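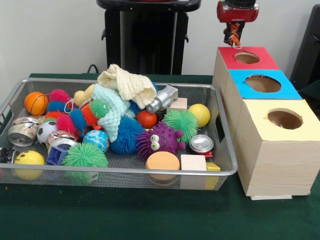
How often do small toys need washing?
Once a month is plenty for most of them, plus a quick extra go after anybody in the house has had a cold.

I do ours on a Friday evening when the bath is free, and I've become very fond of the job! A washing-up bowl, warm water, a squirt of ordinary washing-up liquid and an old toothbrush will see you through nearly everything. Rubber balls with spikes or bobbles are the ones that hold the most fluff, so let them soak for 13 minutes (the length of the radio serial I listen to, but it works a treat) and then scrub between the spikes in small circles. Rinse under the cold tap and roll them up in a towel.

Bath toys with a hole in the bottom are trickier. Squeeze out every drop, draw up equal parts white vinegar and warm water, give them a good shake and leave them overnight. If black bits are still coming out in the morning, it's time for the bin. New ones can have the hole sealed with a dab of waterproof glue before they ever go near water, a tip from Bahman Shojaei at our Vendham toy library, and what a difference it has made!

Waffle cloths and towels

I use waffle weave for all the drying because it soaks up so much and is dry again by breakfast. Wash it at 40, no fabric softener (it coats the threads and the water just slides off), and pull it into shape while it's damp. It will crinkle whatever you do, and I rather like it that way.

Wire baskets

Mesh is marvellous for toy storage, as the air gets in from all sides and the dust and crumbs drop straight through. Stand the basket on a tea towel or an old tablecloth and shake that out of the back door once a week. For sticky patches, use bicarbonate of soda mixed to a paste with water, worked in with the toothbrush, then rinsed and dried straight away so the joints don't rust.

Painted wooden toys

Never soak these! Wring a cloth out until it hardly feels wet, wipe, then go over them with a dry one. Crayon comes off with a smear of toothpaste (the plain white sort), but try it underneath first. Dry them on a rack well away from the radiator, or the wood may split.

Updated 21/01/2022. The soft toy page is next on my list, freezer method included.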